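Search news and updates
7 min read

Apr 23, 2020

Laketti opens its bedroom linen course to every household, free of charge

Laketti, the home skills studio, is opening its full course on bed making, towel folding and bedroom tidying to anyone who wants it. The course goes by the name Fondik, and until now it has only been taught in person, at the studio's rooms on Wattimena Street. Starting today all of its lessons can be read, printed and shared at no cost, and we could not be happier to see them go out the door!

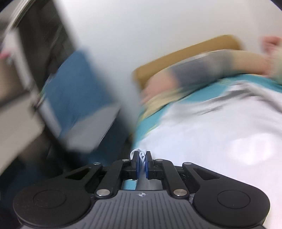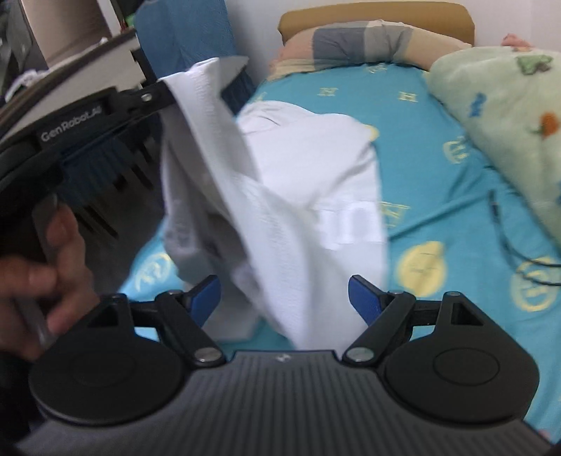 Bedroom linen work at Laketti. The white towel is in the second photo, with the striped pillowcase behind it.

Fondik began as a single afternoon class on fitted sheets. People kept asking what to do with everything else that lands on a bed (towels, spare blankets, the odd sock, a charger, last night's book), so the class grew, and then it grew again. It now has 90 short lessons. Most of them fit on one side of a sheet of paper and can be finished before the kettle has boiled.

"We wanted a course that starts with the bedroom people really have," said Eulalia Sosa, who leads teaching at Laketti. "A bed against the wall, a blanket that's been slept under, a towel nobody has decided what to do with. You learn so much more from that than from a showroom bed with eleven cushions on it, and it's a lot more fun."

What is in the course

The opening lessons deal with the bed itself. Readers learn how to clear it from the headboard down, how to smooth a bottom sheet with the flat of the hand, and how to fold a blanket so that it can be opened again with one pull. There is a whole section on patterned bedding, a favorite of our teachers. A printed sheet is a wonderful guide for a beginner: line the edge of a towel up with a row of the pattern and the fold comes out straight without any measuring.

Towels come next, and they get more pages than anything else. The method taught at Laketti starts with the towel held up by its top edge and allowed to hang. Let the folds drop, find the two corners, bring them together, and only then lay it on the bed. Bath towels go in thirds along the length and then in half. Hand towels are folded in half twice. Face cloths can be rolled, folded or simply stacked, and the course is happy with all three.

Later lessons move out from the bed to the shelves and the floor. They cover where to keep spare pillowcases (inside one of their own set, tied or tucked), how to stack blankets of different weights, and how to keep small things from drifting back onto the covers. A cable basket gets its own page. So does the chair that collects clothes, and we think that page is the best thing in the course.

Working in pairs

Many of the lessons have a version for 2 people. Sheets and large towels are quicker with a partner, and the course explains who holds, who folds and who walks forward to meet the other. Children enjoy this part very much, and there are notes for doing it with someone small who can only reach the lower corners. There are also notes for anyone working alone or sitting down, using the mattress as a table.

"I came to the first class thinking I knew how to fold a towel," said Ravinder Leclerc, director of Laketti. "Eulalia had me start over, and I was delighted. My linen shelf at home closes now. I've wanted every household to have these pages for a long time, and this spring, with so many of us spending our days indoors, felt like the right moment to let them go."

Tried out at home

Before today's release, the lessons were sent to 2,000 households on the Laketti mailing list, who tried them on their own beds and wrote back with corrections. They were generous and very thorough. The page on duvet covers was rewritten from top to bottom. Several readers asked for bigger type and fewer steps on a page, and both changes have been made. One reader sent in a better way of folding a bathrobe, with drawings, and her method has replaced ours.

The printed edition

For those who like a book by the bed, a spiral-bound edition is being prepared with the printers Graltach and will be ready in August. It will hold the same lessons in the same order, with wipe-clean covers and a pocket at the back for notes. Libraries and community centers can ask for a copy to be set aside.

How to take part

No sign-up is needed. The lessons are on the Laketti website under Fondik, arranged by room and by item, and can be read in any order. New readers may like to begin with "One Towel, One Bed," the shortest of the set. Questions and folding disasters are both welcome, and Eulalia Sosa and her fellow teachers will answer as many as they can on the Fondik page.

About Laketti

Laketti teaches everyday household skills, from laundry and mending to packing and storage, in small groups and through printed lessons.

Contact: Laketti Press Desk, Wattimena Street | © 2020 Laketti. All rights reserved. | Back to top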